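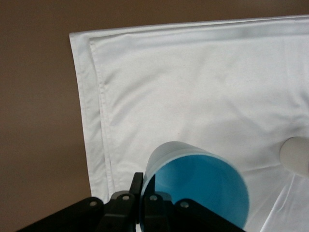 Progress report: trial of the Grikutero gripper kit

5 min read

Reporting period: January through March

We are past the halfway point of the Zurnomwood small equipment award, and I am happy to say the kit has earned its place on our bench. You asked for a short account of how the Grikutero two-finger gripper kit is working out at Vuststead, what has been spent, and whether we would recommend it to the other workshops in the program. The short version is that we like it a lot, with two complaints that we have passed on to the maker.

What we set out to do

The award pays for one full kit, a support plan and bench time for testing. Our aim was to find out if a small workshop with no robotics background could put the kit on an existing arm and have it handling everyday household things. We chose cups, cloths and light plastic containers, the same things our daily living group keeps asking about.

Setup

Mounting took us one long afternoon. The printed guide is clear up to the wiring page and then gets thin, so we lost some time there. After that it went quickly. The wrist camera came already set up and gave us a picture on the first try — a very good moment in the room!

The fingers are joined to the linkage arms with screws you can see and reach, and we have come to value this more than anything on the spec sheet. We have taken the fingers off and put them back on plenty of times with an ordinary screwdriver.

Cups

The blue plastic cup has become our standard test piece. We take it by the wall, with one finger inside and one outside, and tip it so the camera looks into the mouth. Working over a white cloth makes the blue easy to pick out on the screen, and the black fingers show up well against it too.

We ran 40 cup pickups in the final week of the period. The arm dropped the cup on 2 of them, both times when the grip started too close to the rim. Lowering the starting point a little seems to help, and we will repeat the full set with that change.

Cloths

This part is harder and more fun. A flat cloth gives the fingers very little to take hold of. A lifted corner or a thick stitched hem is much easier, so we now start there. We managed 15 clean lifts out of 30 tries. That may not sound like much, but in the first month we could hardly get one off the table. Folding is still ahead of us.

The support plan

Kobori handles support for the kit in our area. Replies have been quick and friendly, and the person on the other end has clearly used the thing. They talked us through a calibration problem over the phone and sent a corrected settings file the same evening. I would pay for the plan again.

What we would change

The closing force is set in steps, and the gap between the lowest step and the next one is too big. Thin plastic bends on the second step and slips on the first. We have asked for something in between. The other complaint is the camera cable, which runs close to the moving parts and has to be tied back by hand after every finger change. A clip would fix it.

Budget

Spending is on plan. The kit and support plan are paid in full, and bench time is slightly under. We would like to move the unused part to spare finger pads and ask for your agreement to do that.

Next period

We will repeat the cup test, start on folding, and bring in members of the daily living group to choose the next objects. They have already asked for spoons and a pill box. We also plan to write our own version of the wiring page and share it with any workshop that takes on the kit. A full recommendation will come with the final report, but if another site wants to order before then, we would be glad to have them visit and try ours first.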